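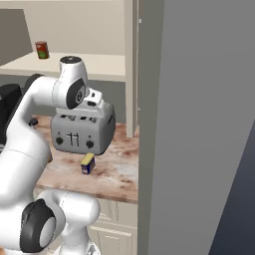 Crumbs left in a toaster are a common cause of smoke in home kitchens, and their removal should form part of the regular cleaning routine. The appliance must be switched off at the wall, unplugged and left for at least 15 minutes before it is handled. Residents are asked to lift a toaster clear of the counter when moving it, as the silver one is lifted here, and to avoid dragging it across the surface. Grit caught beneath the feet will mark a polished benchtop. Where a crumb tray is fitted, it should be emptied into the bin, washed in warm soapy water and dried fully before it is returned. Knobs and levers are to be wiped with a damp cloth only. Water must never be poured into the slots, and knives and forks must not be used to free trapped bread.

Metal casings mark easily. A soft cloth moistened with white vinegar will remove most fingerprints. Abrasive pads and powdered cleansers dull the finish permanently and are not recommended on any appliance supplied with a Jollham tenancy.

Care of Stone Benchtops

Natural stone requires different treatment from laminate or steel. Vinegar, lemon juice and bathroom cleaners etch the surface, and the resulting dull patches can be removed only by a tradesperson. A pH-neutral detergent, diluted in warm water and wiped off with a clean cloth, is sufficient for daily use. Spills of wine, coffee, oil or tomato should be blotted at once, as wiping spreads the liquid over a larger area. 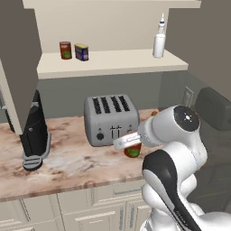
Sealing is the responsibility of the property office and is carried out each July. Between treatments, a resident may test the seal by placing a few drops of water on the stone and returning after 15 minutes. If the stone beneath has darkened, the office should be notified. On pale marble with pinkish-tan and brown veining, a faint stain may be mistaken for part of the pattern, and the test should be made on a lighter patch between the veins. Cans, such as the small red and green one standing by the toaster, should be dried underneath before being set down, as a damp rim can leave a ring of rust. Trays or coasters are advised for anything stored on the bench overnight.

Cabinet fronts in cream or other light colours should be washed monthly, with particular attention to the area around the handles. Edges are to be dried afterwards.

Enquiries concerning stains, chips or loose edging may be directed to Aarti Goel or Wafula Koech at the property office. Please quote your unit number.

Contact: Jollham Property Office, ext. 681 | © Jollham Residences | Back to top
70 shares | 15 comments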